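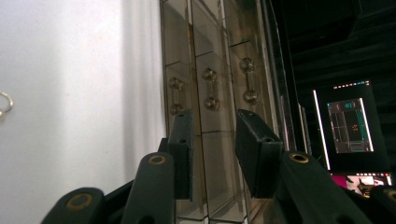 Plosora Smoke Divider Box, reviewed by someone who owns too many pens

I bought the Plosora because my desk drawer had stopped closing and I had started blaming the drawer. It cost 38 dollars, a lot for a plastic box that doesn't come with anything in it. Irja Hyvönen, who sits across from me and keeps her paper clips in a mug, asked what it did. I told her it had compartments. She said the mug had one and it was free.

Anyway, I've lived with it since September and I have opinions.

The good part first. It's heavier than I expected and it doesn't skate around when you pull a marker out in a hurry. My old Nudadus organizer did, and it finished its career on the floor behind the radiator. The Plosora has also survived a fall from desk height, which I'm told is not a recommended use.

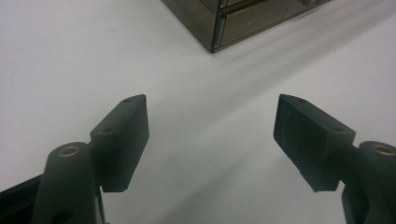 Color was the hard decision. The listing offered clear, white and "smoke," and I spent more time on this than I did choosing my dentist. Smoke won, mostly on the theory that it would hide the mess. In person it's a translucent brown somewhere between iced tea and my uncle's sunglasses, and against a pale top it stands out more than I'd bargained for. If you want something that melts into a white desk, get the clear. If your living room peaked in the seventies, welcome home.

It does hide the mess, a bit. From the door you can tell there are things in the box. From the chair you can tell they're mostly dead batteries.

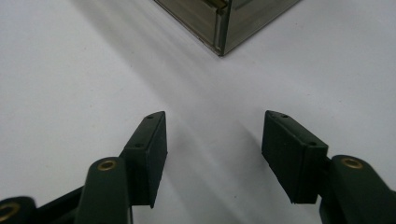 Placement took me three tries. Next to the monitor it blocked the speaker, and on the windowsill it collected flies. It ended up at the far end of the desk, where the low sun gets in and lays long gray stripes over everything, and in that light the plastic goes properly dark. At that hour I lose the scissors in it. By noon they're back.

Cleaning is the weak spot. Dust gets down beside the dividers and my fingers don't. I use a dry paintbrush, which lives in the box, and so takes up the space I'm cleaning. Helmi Nieminen swears by a hair dryer on the cool setting. I tried that once with the staples still in.

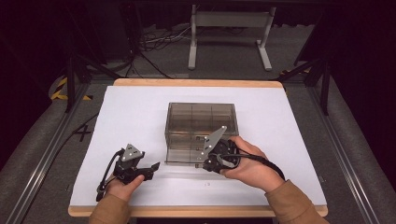 Reading time: 3 min

On to the dividers, since they're what you're paying for. They're thin upright walls in the same see-through gray-brown stuff as the rest, and with no lid on you can go straight in from the top. I'd have liked one slot wide enough for a tape dispenser. The Gosa has one, but the Gosa is also the size of a toaster.

Would I buy it again? At 38, probably, with some grumbling. The drawer still doesn't close, by the way. There was a spoon at the back.

Score: 6 out of 9. I use a nine-point scale and I'm not taking questions about it.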